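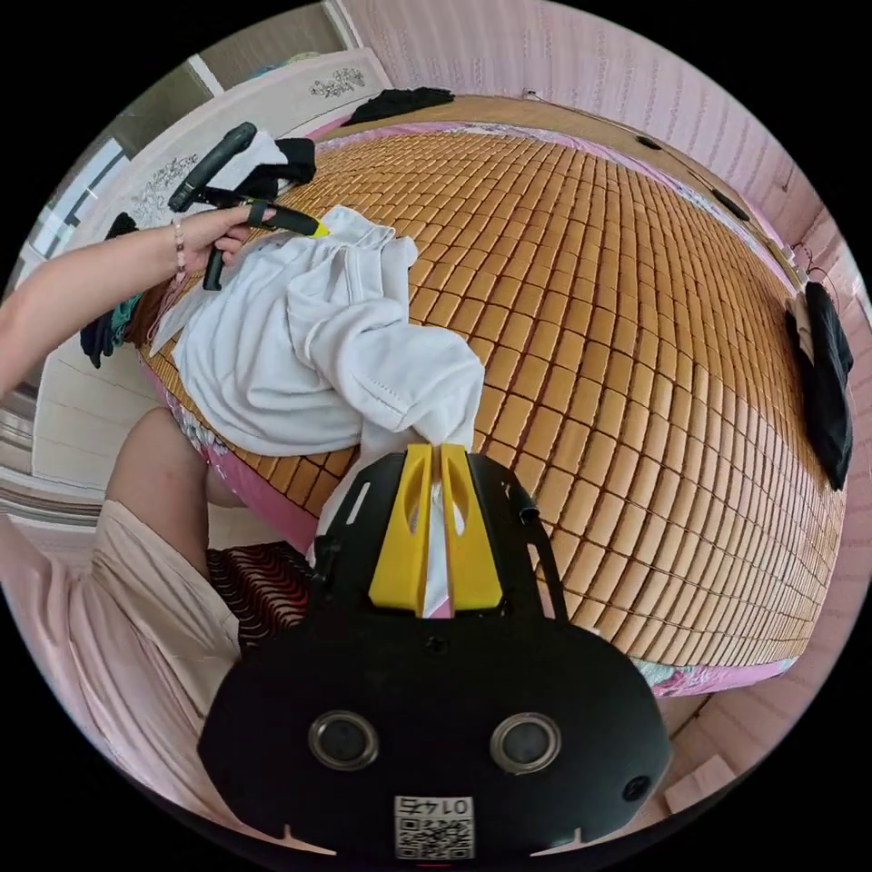 Folding week at Resero lasted 17 days. The plan was 300 clean examples of shirts being picked up, straightened and folded in ordinary bedrooms, and the word "ordinary" was my idea, so I take the blame for it. In the lab we had a gray table, flat lighting and shirts that had never been worn by anyone with a life. The policy trained on that table was excellent at that table. Take it to a bed with a woven bamboo mat on it, all those little tan tiles in rows, and it would stare at the pattern like a tourist at a subway map. So we went where the beds were: white shirt in a heap, a gripper in each spot where a hand would normally go, pinch, pull, try to find the sleeve. The yellow fingers take a fold well enough. Choosing which fold is still up to the person on the handle.

Search this gallery Go

Filed under: Field Notes, Data Collection, Soft Things That Will Not Hold Still

Bedroom, white shirt, grippers on the job. Unit 0145 is the one with its number upside down. The sticker works perfectly well that way as far as the software is concerned, and I have stopped tilting my head.

Most people who write in want to know what it's like to do this for a day, so I'll use the rest of the page for that.

You start by making a mess, and it has to be a fair mess. Left to themselves, people who have been told they are teaching a machine to fold will drop a shirt very considerately, collar up, both sleeves showing. By the second morning we had a rule that the shirt gets balled up with both hands and let go from chest height, and that you live with whatever lands. Zlata Lytvynenko, who ran the sessions in Atbridge, enforced it with real pleasure. If she thought a drop looked polite she did it over herself.

Then you pick up the grippers and find out how much of folding is done by the parts of your hand you no longer have. You can't smooth with a palm. You can't feel whether you've got one layer or two. You pinch, you lift, and half the back of the shirt comes with it. The natural reaction is to put the gripper down and fix it with your fingers, which ruins the take. Zlata's log has a column for this, headed "cheated." Her own name is in it. So is mine, more often.

What counts as a good example took some arguing. Pavliuk, who are paying for a share of all this, wanted finished folds, nice square ones you could put in a report. The training side wanted the recoveries: the sleeve that got twisted, the hem that slid away, the second try and the third. We kept both. A take in which the shirt goes wrong and gets rescued is worth more to us than a perfect one, which was a great comfort to the people folding, none of whom had a perfect one to offer before lunch.

A take is thrown out when:

- a bare hand touches the cloth
- the shirt leaves the bed and stays gone
- somebody says "oh, come on" and quits (the audio isn't used, but the quitting shows)
- the session file has one gripper in it when it should have two

We lost 19 takes to the last one alone. The pairing light on the handles is the same green for "ready" and "nearly ready," a choice I'd like to discuss with somebody at Lonside, who make the handles and who do not answer on Fridays.

We did not tidy the rooms. There was some pressure on this point, mostly from the people whose rooms they were. But the black clothes on the bed and the one on the wall hook belong in the data just as much as the shirt does. A system that has only seen a garment by itself will think every dark lump is its business, and it had better see a few lumps being ignored. Same with patterned bedding, pink walls, daylight from a window. The request going out to every household was to leave it the way it is on a weekday. Some households ignored this and vacuumed.

Hand jewelry is allowed too. An early draft of the instructions said to take off bracelets, and then we read it aloud and couldn't find a single argument for it, so out it went. The instructions are now two pages long. They used to be five, and most of the missing three told people how to stand.

Where the count is: we got our 300, then the reviewers got hold of them and we had fewer, and then we went back and got the rest. Reviewing is slower than folding. You watch a stranger fail to find a cuff, you mark the moment the cuff is found, you go on to the next stranger. I did an afternoon of it and went home and put my laundry away in a pile, unfolded, as a kind of protest.

Next come towels, which everyone assures me are easy. They are rectangles, I grant that. Fitted sheets have been suggested for November by a person who will not be doing them. If you live near Atbridge, have a bed and don't mind your shirts being dropped on it by Zlata, there's a sign-up sheet at the front desk, and she brings her own shirts if you'd prefer.

Posted September 22, 2024

Print this page | E-mail this page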